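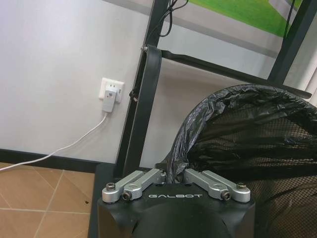

Amau is the task planner Zeltell bought for the robot that helps our cleaning crew with the lounges. I've worked alongside it since April, and this review is about the planner and what it did to our shift. You give it a room and a list of jobs, and it sends the robot in. Small jobs take more setup than I expected. A crumpled black trash bag over the rim of a mesh basket is something I'd straighten in passing, but in Amau it needs its own entry, with a note on where the basket goes.

Floor pickup is the part we use most. Small things lying near furniture used to mean a lot of bending, and my back is better for having less of it. I still walk each room before I sign it off.
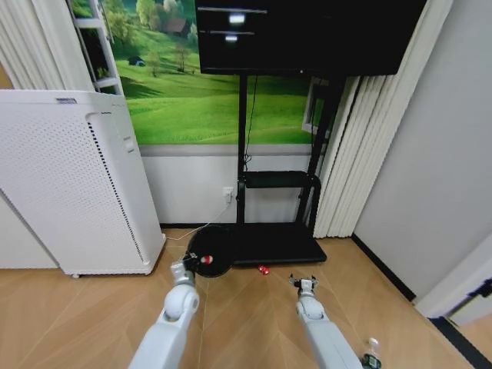 Saodah Pillai told me she likes the pickup list but misses working in pairs. Her shift is quieter now, she said, and she spends more of it reading alerts on the tablet.

She has a point. We used to split a room between two people. Now one person covers two rooms and the robot – and the job sheet hasn't caught up with that. Cords across the floor are also still ours to move before a run starts.
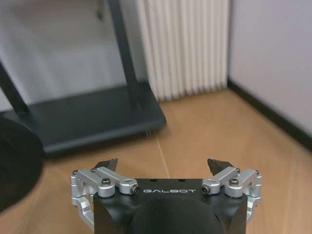
Training and cost

Jannik Teuber ran our training. It covered starting and stopping a job well and barely touched editing one, so I learned that by trial and error. The license is 69 dollars a month per room. I'd want the edit screen fixed before we add more.

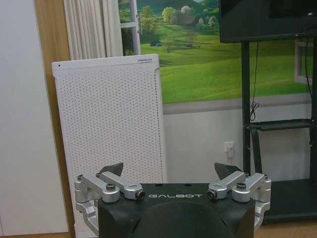 Did anyone lose hours over this? Nobody on our crew did, but one open position was never filled.

Four stars for the pickup list, two for the edit screen.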